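Drovo Card Readers and USB Hubs -- Your Questions

I'm Finbarr Hanrahan and I run this little shop. I answer most of the email myself, so I finally typed up the things I get asked over and over. 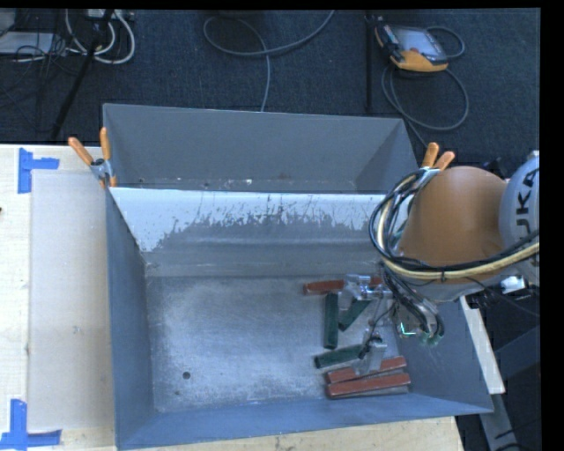
Which reader do I need for my camera card?

If your camera takes full-size cards, pretty much anything I sell will do. If it takes the older CompactFlash cards, you want the Juko dual-slot reader, SKU JK-694. Please check the slot in the photos on the product page before you order -- I get more returns over this than anything else!

Will a USB 3.0 reader work in my old USB 2.0 port?

Yep. It'll just run at the slower speed. I still use one on a very old laptop at home and it's fine for copying a few vacation pictures (I wouldn't want to move a whole wedding that way).

What does "bulk" mean in the listing?

It means no retail box. You get the reader in a plain antistatic bag, no leaflet, no disc. Same part, same warranty from me. If it's a gift, pick the listing marked "retail" and you'll get the nice box.

Why does my Krawczyk hub keep dropping my external drive?

Nine times out of ten it's power. A spinning drive wants more than an unpowered hub can give it, especially with a keyboard and a phone hanging off the same hub. Try the drive straight in the computer first. If it behaves there, get the powered version, or write to me and I'll see if I have a spare adapter that fits yours.

Do you still carry the Brata cables?

The short ones, yes. The long ones sold out last June and I haven't found a batch I like as much. I'm still looking, so feel free to nag me.

How long does shipping take?

Orders in by 11 in the morning go out the same day. After that it's usually around 2 days inside the US. Other countries vary so much that I'd rather not guess, but you'll get a tracking number either way.

Can I return something I opened?

Sure, as long as it isn't damaged and all the bits are in there. Email me first so I know it's coming, and put your order number on a slip of paper inside the package. Please don't write it on the reader itself (yes, in marker, more than once).

Do you give discounts for schools or offices?

I do! Tell me which SKU and how many you need, and I'll send a price back, normally by the next morning.

Page last updated 14 Feb 2018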